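Home | Notebook | Gear | Routes | Contact

Workshop notebook, 28 February 2026
Crampon straps and the Kohlhase hut trip
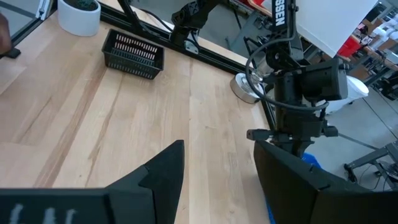 How often should the straps on rental crampons be replaced? I'd say at the end of every second season, and sooner if the edges have gone fuzzy where the buckle bites.

OK so, back to it. Got through 26 pairs for the Enden group this morning and my thumbs are toast. Most were fine! The old Fanumix straps are holding up way better than I expected when we bought them (I grumbled about the price in November, I take it back). The trouble is the heel buckles, which freeze open if there's any grit in them. I've been rinsing them in warm water with a toothbrush and leaving them overnight on the rack by the boiler. No oil, please, whoever did that last year. It picks up dirt like crazy.

Abdelkrim Ramadan called from Zodville to say the fixed line on the upper slope above Kohlhase needs redoing before the group goes up. He wants 50 meters of the thicker static and I have one length of 30 left, so that's an order. He also thinks the snow bridge will go early this year and we should plan on the left-hand way round the crevasse, adding more than 8 hours to the whole trip if they're slow. I'd sooner give them an extra night at the hut and skip the rush. He's going to check the bunks.

Ice axes next. I've only looked at the picks so far. A couple are filed so short they'd bounce off anything hard, so I put tape on the shafts and stood them behind the door. Please don't rent those out, even if someone begs!

Still to do: front-point sharpening (hand file only, the grinder cooks the steel), new anti-balling plates for the small sizes, and somebody has to write up the packing list again because the old one still says wool gaiters. Also we're low on the little split rings, the ones for the zipper pulls

Share this 3 | Comments (1)

Get the notebook in your inbox. Sign up for our newsletter.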